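À propos de l'atelier Ferbridge

Ferbridge installe et entretient des cellules robotisées à deux bras pour des laboratoires, des écoles et de petits ateliers. Notre activité se limite à cela : nous ne vendons pas de robots et nous n'écrivons pas les applications de nos clients.

L'atelier est dirigé par Nghĩa Lã, passé par la maintenance chez Brilport. Il a monté lui-même notre cellule de référence, sur laquelle chaque procédure est essayée avant de partir chez un client.

La mise en service suit toujours le même ordre : fixation des bases, passage des câbles, zéro des axes, réglage des pinces, puis essais sur un objet courant. Les câbles gardent du mou au poignet — un câble trop tendu finit par fatiguer le connecteur.

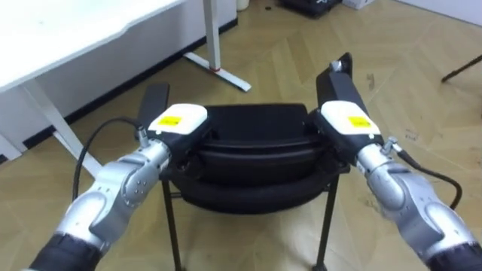 Les deux pinces de part et d'autre de l'assise d'une chaise noire.

L'entretien se fait toutes les 2000 heures. Nous contrôlons le serrage des vis des capots, le jeu des articulations, l'état des doigts de pince et les connecteurs. À 3000 heures, les câbles de poignet sont remplacés, même sans défaut apparent. Chaque intervention est notée dans Pemudura, notre carnet de suivi, que le client peut consulter et compléter.

En cas de panne, nous réparons sur place lorsque la pièce est en stock. Nous gardons près de 50 références, dont les doigts de pince usinés par la maison Pintér. Pour le reste, le bras est démonté et revient à l'atelier — il repart une fois le zéro des axes refait et vérifié.

Visites de l'atelier sur rendez-vous. Page mise à jour le 2023-05-10.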